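Workspace Layout in a Shared Studio: Table Coverings and Circulation
Zahira Pasaribu and Nadhirah Kwok
Interim report, November 10, 2019

3. Method

The Bilik studio was surveyed over two sessions in October. Each session lasted 65 minutes. Furniture positions were transferred to a floor plan at 1:20, and walking routes between the work tables and the adjoining room were traced by hand on an overlay. A route was recorded only when a person left one work position and arrived at another. Turning or reaching at the same table was excluded.

Cloth overhang was measured at the midpoint of each table side. Table height was taken from floor to cloth surface, with the fabric left as found. Seating was classed as chair or stool; no attempt was made to grade comfort, as the sample was too small.

4. Results

Almost 687 route segments were logged across both sessions. The heaviest traffic ran between the draped tables and the doorway. Standing users at the tables tended to lean in over the surface, which put them partly in the circulation path. Users at the desk near the doorway stayed seated for longer periods and generated few segments of their own, although their position narrowed the approach to the opening.

Stools were moved more often than any other item. They were frequently left beside a table after use – a minor obstruction on the plan, but one that recurred in both sessions.

The cloths shifted during use. Wrinkling was greatest on the larger table, and the overhang on one side differed from the Session 1 value by 20 mm. 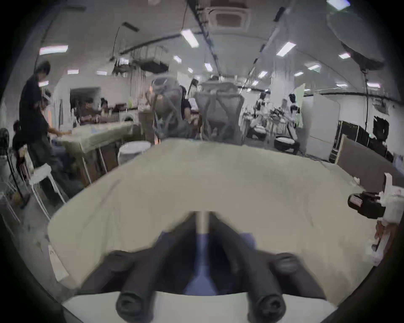
Figure 4. Cloth-covered tables in the studio, with the desk and doorway behind.

5. Limitations

Colour differences between cloths were not recorded. The adjoining room was outside the survey area, so routes were terminated at the doorway line. Session 2 began before the overlay was fully labelled, and its first page was redrawn from notes.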